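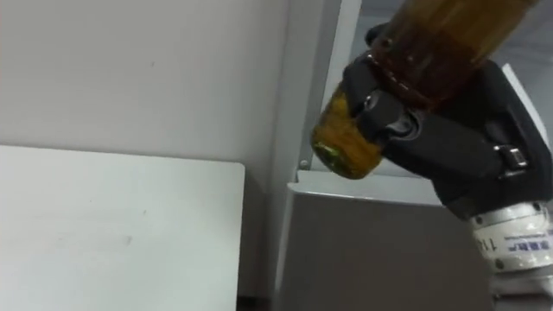 Oversight reports should carry deadlines

The Rana assembly adopted its judicial oversight report in November. The text runs to 36 recommendations, of which 3 name a responsible office. None sets a date.

My objection is procedural. A recommendation without a date can't be missed, so it can't be enforced. The Skitari district court had 3,777 open cases when the report closed, and the report asks the ministry to "take steps" on staffing. Any step at all satisfies that wording, including a memo.

Defenders of the current format say that fixed dates would turn a dialogue into a penalty system. I don't find this convincing. The assembly already sets a 70-day limit for replies to its budget auditors, and the ministries meet it.

The same limit should apply here. Each office would reply in writing, state what it has done, and cite the legal act. A missing reply would be listed by name in the next report.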